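Flurnia Open Day: Frequently Asked Questions
Ekwueme Robotics, Brasuvbridge site
Last updated April 11, 2020

General

What is the Flurnia open day?
It is a half-day visit to the Brasuvbridge site for people who want to see how household handling data is recorded and how it is used to train a robot arm. Visitors see a hand-held gripper in use, watch a trained arm attempt the same class of task, and can ask the engineers questions at each station. Flurnia is the name of the handling project. Rilteletti is the name of the software that runs it.

How often is it held?
Twice a year. The next one after this spring's session is in December. The December session follows the same programme, with the addition of a station on drawers and cupboard doors.

Who is it for?
Anyone aged 9 or over. Under-16s must be accompanied by an adult. No technical knowledge is assumed at the stations. The closing talk does assume some familiarity with basic programming and can be skipped.

Is there a charge?
No. Places must be booked in advance through the site office. Each session is limited to 100 visitors, admitted in three groups. Your confirmation states your group and start time. Groups cannot be swapped on the day.

The demonstrations

What will I see?
There are three stations. The first covers the hand-held gripper and its calibration. The second is a furnished room where an operator picks up and moves ordinary items by hand-held gripper. The third has a fixed arm fitted with the same fingers, running a model trained on recordings from the second.

How long does each station take?
Allow 30 minutes, including questions. The arm station can overrun if the controller has to be restarted. If that happens, the following group waits in the corridor and is given its full time.

What is the hand-held gripper?
It is a two-fingered tool with a camera fixed to it. The operator holds it and closes the fingers on an object with a trigger. The camera records the fingers and whatever is in front of them. The position of the tool is worked out afterwards from the video. No arm is needed at the recording stage, so recordings can be made in any room the operator can walk into.

Why do the recordings look curved?
The camera has a very wide lens. Straight lines near the border of the view bend outwards and flat surfaces look domed. This is left uncorrected in the raw files. Rilteletti applies the lens model later, and the screens at the second station can be switched between the raw and corrected views on request.

Why are beds and soft furnishings used?
Cloth is harder to handle than rigid objects. It changes shape when gripped, and a thin item lying flat on a soft surface gives the fingers very little to close on. Pressing down too far also pinches the cover underneath. A patterned bedspread is useful for the position tracking, which relies on visible detail. Plain white sheets give poorer results.

What does the operator's view look like?

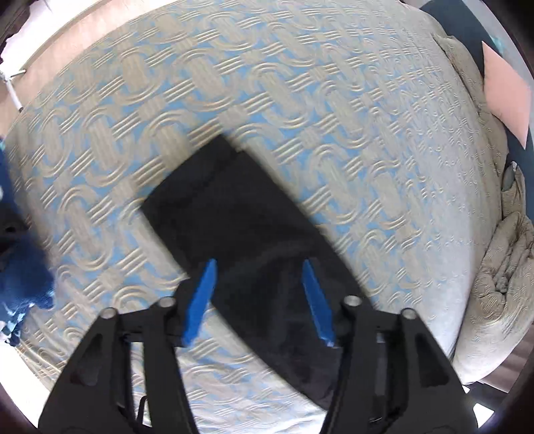 Gripper camera view, raw. Black fabric item on a patterned bedspread, between the blue fingertip pads.

Does the arm always succeed?
No. Failed attempts are common, particularly with fabric, and are not edited out of the demonstration. The most frequent faults are closing too early and stopping too high above the surface. The arm is given up to three attempts at each item, after which the engineer resets it.

How many recordings is the current model trained on?
The model shown at the third station uses 1207 recordings. Rejected recordings are not included in that figure. A recording is rejected if tracking is lost or if the fingers leave the view.

Can I try the gripper myself?
Yes, at the second station, time permitting. Visitors use a spare tool with recording switched off. The trigger needs a moderate squeeze. Please tell the engineer if you have a hand or wrist injury. Visitors may not operate the arm.

Practical matters

Where do I go on arrival?
Report to the front desk, sign in and collect a badge. Badges must be worn above the waist and handed back on leaving.

What should I wear?
Flat, closed shoes. Long hair and scarves must be tied back at the arm station. Lockers are provided for coats and bags, and bags are not allowed inside the marked line.

May I take photographs?
Yes at the first and second stations. Photography is not allowed at the third station, where screens may show unpublished work. Flash is not allowed anywhere on the route, as it disturbs the cameras.

Is the route step-free?
Yes. All three stations are on the ground floor. The talk is given upstairs and there is a lift.

Will I be recorded?
The gripper cameras may pick up visitors in the background. Recordings made during open days are deleted at the end of the day and are not used for training.

How do I cancel?
Reply to your confirmation message. Places released at least one day before the session go to the waiting list.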